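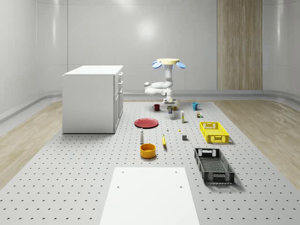
Equipment plan for the Jidville room. We at Rao tested the layout in simulation before asking Florko for a price on one arm with gripper. The small items stay simple: mugs, a bowl, a plate, a banana. These cost little, so the budget for them is only 80 dollars.

The larger question is the perforated platform. Gristex quoted 700 dollars for it, and delivery is 284 dollars more – too much, in my opinion.

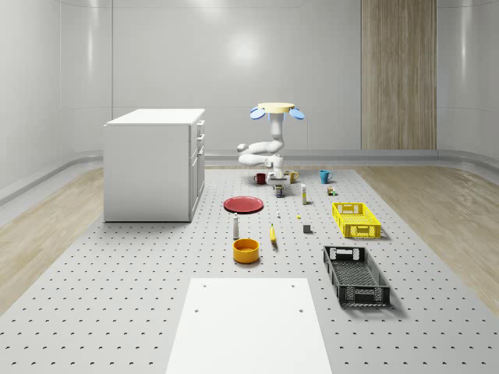 Crates we will buy in two colours, yellow and black. The cabinet can wait until January. I have asked for 3 quotes on the arm and will add the prices to this page when they arrive.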